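How to write handling rules for a gripper task (and get people to stick to them)

I've been meaning to put this down since June, when Pankaj Pant asked me for "the rules" and I realised we didn't have any. We had habits. Some of mine were good, some of his were better, and when we compared a Monday session with one of the others you could tell straight away who had been holding the grippers. So this is how I wrote ours for the fruit-and-basket task at Holar. Steal whatever you like!

Before you start

Get yourself a blank page and do the task by hand a few times. No grippers, just your fingers. Say out loud what you're doing as you go (yes, you'll feel silly). You'll hear yourself make small decisions you didn't know you were making, like which piece you go for first and what you do when two are touching. Every one of those decisions is a rule waiting to be written.

Step 1: Write down the start position

This is the one people skip. "Fruit on the table" is not a start position. Ours says which pieces begin in the basket and which begin on the cloth, which side of the basket they go on, and where the grippers wait. Mine also says jaws open and empty before anybody calls a start, and I'm strict on that one.
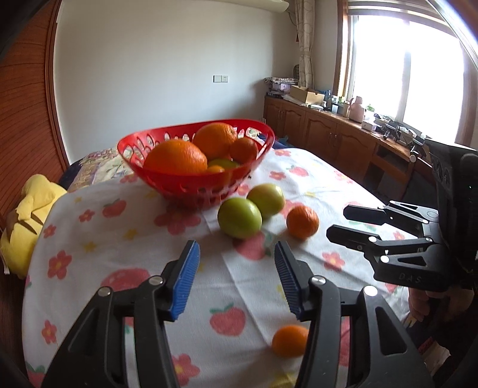

Sizes need a rule of their own, and it took me far too long to see it. I'd written "grip the fruit at its widest point" and thought I was done. Then look at what's on the table: a whopping great orange in the basket, and right down near the jaws a smooth little oval one you could lose in your palm. The same words ask for two completely different movements. For the big ones I now write "open fully, come in level, close until both pads touch". For the little ones it's "half open, come in from above, close slowly". Two lines, and the arguments stopped.

Step 2: Name things by what people can see

Don't write "the mandarin" if half your team would call it a satsuma. I use colour and size -- large orange, small orange, green -- and I keep the same words everywhere. Patterned cloths are lovely to work on but please don't use the pattern as a landmark. I once wrote "place it on the strawberry" and Pankaj asked me which one. Fair point.

Step 3: Give speed and force in plain terms

I tried numbers first. Our setting goes from 0 to 100 and I put 62 as the upper limit for anything soft, which looked very official and helped precisely one person (me). With hand-held grippers you feel the squeeze, so describe the feeling. My wording is "firm enough that it doesn't turn in the pads when you lift, and no firmer". I kept the 62 in brackets for when the same routine runs on the arm, and you should do something like that too if your rules have to cover both.

Step 4: Two pairs of hands, one at a time

If you have two grippers over the table, decide who moves first and write it down. Our rule is that only one set of jaws goes inside the rim of the basket at once. The other one holds still, clear of the rim, until the first is out. It feels slow for the first ten minutes and then you stop noticing.

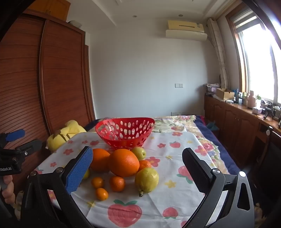 The same goes for pieces that are touching. If you pull from the middle of a bunch, its neighbours roll, and then whoever is on the second gripper is chasing fruit around the cloth. We say outside pieces first, then work inwards. If something rolls anyway, leave it where it stops and carry on from there. No nudging it back with a knuckle! That is the habit I find hardest to break in myself.

Step 5: Say what counts as a miss

A drop is a miss. A second try at the same piece is a miss too, even if it ends up in the right place -- we had a long back and forth over that. The Malhotra sheet, which I borrowed a lot from, counted second tries as fine, and it made our results look much rosier than they were. Whatever you choose, choose it before the session.

Step 6: Test the page on somebody new

Hand it over, sit on your hands and keep quiet. Every time they look up at you, put a mark next to the line they were reading. My first version got 8 marks. The next one got 2, both in the bit on stems, which I've since rewritten as "keep the pads off the stem".

A few odds and ends

Keep it to one side of paper. Put the version number at the top where you can't miss it. Wipe the pads between sessions, and check the pivot pins while you're at it, as it only takes a moment. If you change a rule halfway through the day, finish the set you're on under the old one first.

I'm working on a version for the Grostham bench next, where everything is heavier and the table is lower, so the approach angles will need doing again from scratch. If you've already written rules for lifting from a low table, send me your page and I'll send you mine.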